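From: Sille Hviid
To: leaflet-translators
Date: 6/4/21
Subject: Re: [leaflets] Length of the printed sheet, and who cuts the text

Dear all,

I answer Renato's message from this morning, and I also add one point which Kyrylo asked me by private mail.

Renato Lagman wrote:
> The client at Lekley has again asked for the German and the Danish text
> to fit on the same sheet as the English. I have 1,233 words in the source
> and the German is already 21 percent longer. They do not want to go
> under 6 point type. Has anybody here refused such a job, or do you
> simply cut? And if you cut, do you tell them which sentences?
> Renato L.

I have not refused, but I always tell them. In February I had almost the same situation with the Prikden manual. The layout person had removed two warnings to make place for the diagrams, and I found it only when the proof came back to me. Since that job I write in my offer that the translator may shorten, but that every deleted sentence is listed in a separate file and the client must sign it. It takes perhaps one hour more, and I charge for this hour.
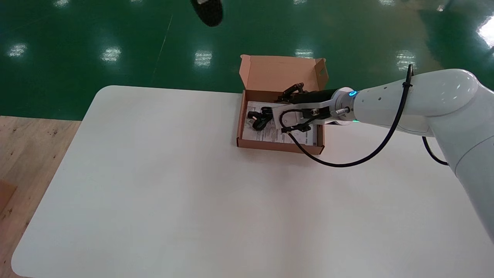 My advice is to start with the sentences which say the same thing two times. English manuals have many of them: "Carefully read all instructions before use" and then, three lines later, "Do not use before reading the instructions." In Danish I keep one. The other place to save is the table of parts, where the article numbers can stand once for all languages. Leonora Samonte showed us this solution for the Kavanagh sheets, and I have used it in every job after.

What I would not touch are the warnings and the address of the importer. If the text still does not fit after this, the sheet is too small, and it is a question for the client and not for us. A fold more costs them very little when they print 100 sheets or more at one time.

About the type size: please ask for a printed proof and not only a PDF. On the screen everybody makes the page larger without thinking about it. I print at 100 percent and give the sheet to my mother. If she must go to the window with it, I write this in my comments to the client. 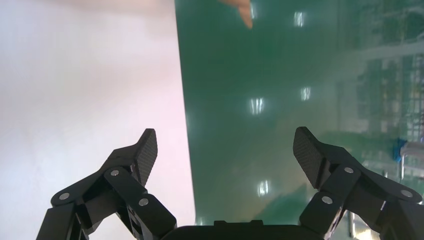

Second picture, same place: gripper open.

Now to Kyrylo's question. He asks if the numbers inside the diagrams are a part of our work. In my opinion yes, when they have a unit or a decimal point, because Danish and German use the comma. Kyrylo Tkachuk had a drawing with "0.50" beside a text with "0,50", and the reviewer at Notis returned the complete file. I ask for the drawings in an editable format before I give a price - if they can not send them, I write one line about it in the offer.

Renato Tiongson, do you still have the old list of standard warnings in four languages? The link in the archive gives me only an error page. I can put the file on my own server if you send it to me.

With kind regards,
Sille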